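Skanville Marble-Pattern Board
Home > Desk and Display > Boards

A glossy white board with brown and tan veining, made to go under a desk telephone, a lamp or the small things that end up next to them. Sold as a single piece. The telephone and glasses are not included.
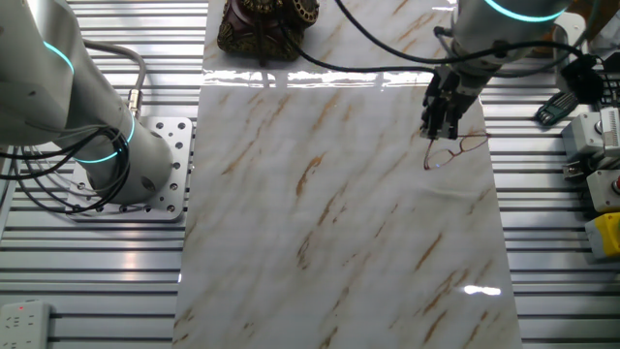
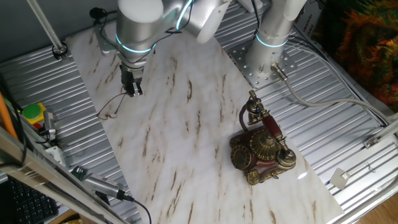 Kamarul Harahap asks whether an old rotary telephone will slide around when you dial with one hand. It can, if the feet are bare metal or hard plastic. The surface is smooth and gives little grip. Most older desk sets had rubber or felt feet, and if yours are worn down, a set of stick-on felt pads will hold it well enough for dialing. Put them on the telephone and leave the board alone, as the adhesive is hard to get off the gloss.

Product details

Item number: 3900
Finish: gloss, one side
Pattern: white ground with brown and tan veins
Underside: plain, unfinished
Pads: one sheet of clear pads, packed under the board
Sold by: Zatberg Desk and Display

The pattern is printed and then sealed. The veins run differently from one board to the next, so two boards bought together will not line up if you put them end to end. We can't pick out a board with lighter or darker veining on request.

Placing the board

Set the board on a flat surface. If the tabletop is ribbed or slatted, use the clear pads and check that each one lands on a raised part. A board that rocks will mark the table under it over time. Keep it off radiators and out of a window that gets full afternoon sun.

The gloss finish reflects lamps and ceiling lights. If the glare bothers you, turn the board a little or move the lamp to the other side.

Cleaning

Wipe with a soft damp cloth and dry it right away. Dish soap is fine in small amounts. Do not use scouring powder, vinegar or anything with bleach in it. Lift a telephone or ornament when you move it and don't drag it. Fine scratches can't be polished out.

Eyeglasses are safe on the board folded or open, but set them down with the lenses up. Small grit on the surface will scratch a lens before it scratches the finish.

Matching items

The Esteban felt pads come 20 to a sheet and fit most desk telephones. The Stestovside tray has the same veining in a smaller size with a raised lip, for keys and pens. Both ship separately from the board.

Shipping and returns

Orders placed before 2 in the afternoon go out the same day. Boards can be returned unused in the original carton. If yours arrives chipped, keep all the packing and write to Lungile Fourie at the returns desk with your order number. The Stestovside tray is out of stock until February.

Zatberg Desk and Display, in business since 1993.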